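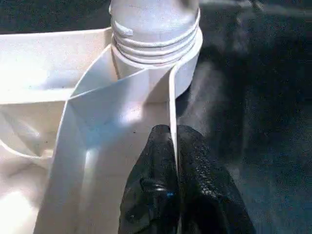

Figure 3. Wrist camera view during handling of a molded white plastic part with a threaded neck. The two black fingers stand on either side of the thin vertical rib below the collar.

4.2 Equipment planning for thin-wall parts

The cost model in the previous section treats the gripper as a fixed item bought once with the arm. For molded parts with ribs and open compartments this assumption is weak. The part in Figure 3 offers few surfaces that a two-fingered gripper can close on, and the rib is one of them. A finger set chosen for boxes or bottles may be too wide for such a feature, so the choice of fingers has to be made before the arm budget is closed.

We compared two purchase plans for the Vernbridge cell. Under the first, the arm, gripper and wrist camera are ordered as a bundle from Jetdale and spare fingers are bought as they wear. Under the second, the arm is ordered alone and the end-of-arm parts are quoted separately by Anard. All prices are in US dollars and exclude freight. The wrist camera with its bracket was quoted at 2596 in both plans and drops out of the comparison. A textured finger pair was quoted at 525 by Anard; Jetdale sells fingers only with the gripper body, and this raises the cost of each replacement.

Finger life is the main unknown. Castaño's planning sheet sets replacement at 30 working days, a figure carried over from an earlier line that handled cartons. We kept it as an upper limit. Thin edges load a small area of the finger pad, and a shorter interval should be budgeted until wear records are available. The second plan is less sensitive to this interval - a change in finger life alters the consumables line and leaves the capital request as it was.

Lighting was left out of the original request and should be added. In Figure 3 the upper surfaces of the part are close to pure white under strong light, and fine detail is lost in the glare, while the fingers remain very dark. A camera with a wider dynamic range would address part of this at a higher unit price. A diffuser over the existing lamp is the cheaper item and can be charged to fixtures.

Quotes were valid as of 1st February. Benmoussa, the integrator, requires the final list of end-of-arm parts before it will fix an installation slot, and the next open slot is in August. We therefore recommend that fingers, diffuser and camera be approved as one line - separate from the arm - so that a late change to the arm model does not hold up the smaller items. The effect of this split on depreciation is treated in Section 4.3.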